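2022-04-18

**Emham sets house rules for recording chores with hand-held grippers**

Emham, which gathers recordings of household work for robot training, put a revised set of house rules into effect today. The rules cover everyone who records at home with hand-held grippers, and they replace a two-page sheet that had been in use since the company began working outside its own offices.

The biggest change concerns clothing and bedding. Folding must now be done on the bed, table or shelf where the household would normally do it, and items are not to be ironed, sorted or swapped for easier ones beforehand. Thick garments such as padded coats and jackets count as a group of their own, because they spring back after folding and take longer to handle than shirts or towels.

A recording session may run no longer than 2 hours, with a break of 11 minutes at the midpoint. The grippers are to be wiped down before they leave one room for another. Both fingertip pads must be checked for wear at the start of each day, and a worn pad means both are replaced.

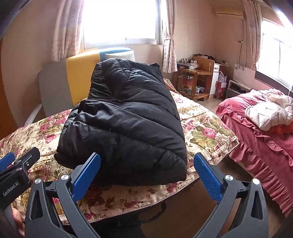
Mal-soon Noh wrote in response to the draft that the folding rule was the right one but that the time limit was still too generous for heavy items, and that wrists get sore well before the first hour is up. She asked for a shorter limit on winter clothing. Emham said it would look at the request when the rules come up for review, and that anyone may stop early without losing pay for the session.

Privacy takes up most of the second half of the document. Letters, medicine labels, family photos and screens have to be put away or covered before recording starts. Other people in the home must agree in writing, and they can withdraw that consent later. If a face or an address is caught by accident, the recording is to be flagged the same day and held back until it has been checked.

The draft went out in March to partner firms Pornis and Bollum. Pornis asked for clearer wording on failed attempts. As a result, the final text says that a dropped sleeve or a fold that comes undone should stay in the recording, with the person simply carrying on.

Kazimiera Sobczak, who edited the rules, said the earlier sheet left too much to guesswork. "People were tidying up their homes for us, and we had never told them whether they should," she said.

The rules run to 4 pages and apply to all new sessions. Recordings made under the old sheet do not have to be redone.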